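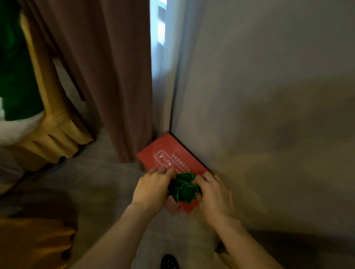

## 4.2 The foot of the wall

I went into this study thinking I'd be writing about shelves. The Linivora project was set up to look at where people in small homes put the things they can't quite find a place for, and my part of the proposal (I reread it last week, with some embarrassment) uses the word "shelf" on nearly every page. Then we did the first few visits in Dreltham and I ended up spending most of my time looking down.

Of the 581 items we logged as "put down without a place", 144 were on the floor and touching a wall. I had expected them to be in the middle of the room, or next to the bed, or in that spot by the front door where shoes and bags pile up. Some were. But the strip where the wall meets the floor kept filling up in home after home, and it filled up in a pretty regular way, so it gets a section of its own.

Geert Coppens started calling it "the foot of the wall" in his notes and the name stuck. We count something as being there if any part of it rests on the floor and any part of it touches the wall. It's a loose rule, and Fidel Tapia argued for a tighter one with a fixed distance from the baseboard. We tried his version in the January pilot and gave up on it, mostly on account of curtains. A long curtain that reaches the floor makes it really hard to say where the wall stops being a wall, and we were spending more time on the tape measure than on the stuff.

### What ends up there

Two kinds of things, mainly. The first kind is flat and stiff: boxes, trays, board games, picture frames nobody has hung yet. They lean or lie against the wall because the wall is there to lean on, and once they're in place they don't take up much walking room. The second kind is soft. Clothes, towels, cleaning cloths, the odd blanket. Soft things don't need a wall to hold them up, which had me puzzled for a while.

What our notes suggest is that soft things follow the stiff ones. A box goes down first, and then a cloth gets put on it or next to it, and after that the two get treated as one pile. Figure 1 has the pairing I mean: a crumpled green cloth bunched up against a flat red box, right where a pale gray wall comes down to the floor, with a long mauve-brown curtain just to the left. I can't tell from a single picture which of the two got there first. What it does show is how they sit together, and two hands at work on the cloth. One is pressing down on the top edge of the cloth and the other has hold of the right side with the thumb in the folds, and that grip is all over our notes on floor tidying. We ended up giving it a code ("press and gather"), which Fidel still thinks is a silly name.

The box is worth a word too. The printing on it looks like usage instructions for a fire-safety item, maybe a fire blanket, with white pictograms and a line of Chinese characters. We gave safety items their own category after the pilot, as people talked about them so differently from everything else. One woman told me hers had moved house with her twice and she'd never once decided where it should go. She wanted it easy to reach and she didn't want to look at it, and every place she tried was good for one of those and bad for the other.

### Chairs and curtains

Chairs came up so often that I should say how we handled them. Anything draped over a chair was coded as chair, even if a sleeve or a hem reached the floor. The same figure has a green garment over a wooden chair near the curtain, and under our rules it stays out of the foot-of-the-wall total while the cloth goes in. Geert and I disagreed about cases like this for months. His view, which I've mostly come around to, is that people use a chair as a waiting spot and expect to go back to it, whereas the floor along a wall is where they stop seeing the thing at all.

Curtains were more fun. I'd assumed that a floor-length curtain would keep the strip beside it clear – you don't want to be shifting a pile every time you open the window. In the interviews, though, quite a few people said they liked having a curtain close by, and a couple of them said flat out that they pulled it over things when they had company. We didn't ask about this in the first round, so I can't put a number on it.

### How people described tidying it

We asked everyone in the 80 homes to talk us through clearing one stretch of wall, in whatever order they liked. Most of them began with cloth. It's light, it's quick to grab, and (this is me guessing a little) it's the part that makes a room look messy. The stiff things were often left until last or just pushed up straighter against the wall and called done. Van den Broek, our scheme for scoring a finished room, gives full marks for that, and I'm not sure it should. A straightened box is still a box on the floor.

I also want to flag that bending matters here. Several of the older people we talked to in Alen cleared everything at table height first and then sat down for a while before doing the floor – or skipped it. Our visits lasted 100 minutes, and a few ended before anyone got down that low, so the totals for those homes are surely short. I've left them in the main table and marked them with a dagger, and Section 4.3 runs the same comparison without them.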